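How to Register a Youth Player on Loan

Friday, July 30, 2021
By the Jokholm Football desk

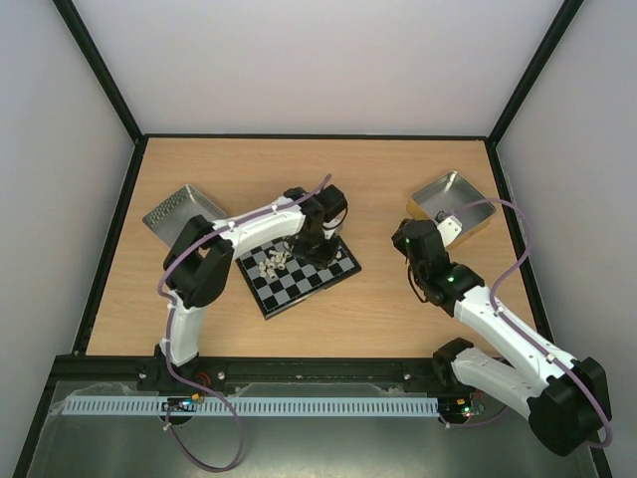
A short-term loan lets a youth player get games at another club without giving up his registration. Hellstead and Leitner both use the same form, and it takes an evening to fill in.

1. Download the loan form from the league site and enter the player's registration number.
2. Get signatures from both club secretaries. If the player is under 18, a parent signs too.
3. Write in the start and end dates. Loans can't run past the last day of May.
4. Agree on who pays for travel and kit, and put it on page two.
5. Send the form by noon on the Thursday before his first game.

The player can't face his parent club during the loan. Keep a copy until the season ends.

Filed under: Club Admin, Transfers & Loans

Contact Jokholm Football | © 2021 | Back to top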